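Skatix members: new rules for the spring tool and parts exchange

The parts exchange comes back to the hall in Skiveck this spring, and we have changed a few things after the experience in March. Please read this item before you bring your boxes.

In March we accepted everything that people left at the door. It was generous, but much of it had no label, and our storage room was full for many weeks. So from now on every item needs a paper tag with your member number and one of two words: "give" or "lend." An item without a tag goes home with the person who brought it.

The limit is 30 items for each member. A bag of screws of the same size is one item. A box of mixed screws is also one item, but please sort it a little first — the people who search in it will thank you.

For lent tools, the period is now 27 days. Before, we had no period, and this made some unpleasant conversations. If you need the tool longer, write your name again in the green book, and it is yours for the same time once more, if no other member is waiting.

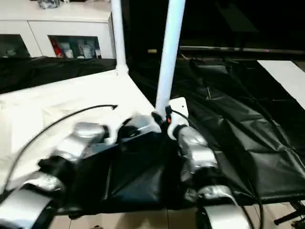
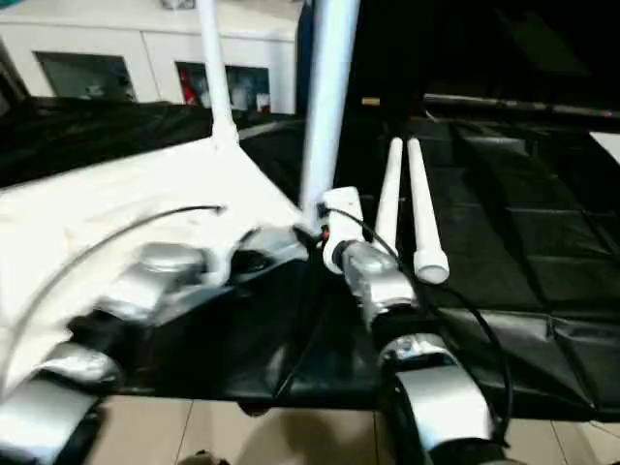

One reader from Paracha wrote to us that the limit is too low for those who come from far away and make the trip only once in the season, and asked if two neighbors can bring their things together in one car. Yes, they can. Each person then has a separate limit, and the tags must show both member numbers correctly.

Things we still can not take: paint, old batteries, anything with fuel inside, and glass without a frame. The exchange table of the Vididico group takes books and printed manuals, so please carry these directly to them.

The door opens 2 hours before the exchange begins, only for bringing items. To help with the sorting, put your name on the list near the entrance. We need 3 more people for the evening part, and there will be soup.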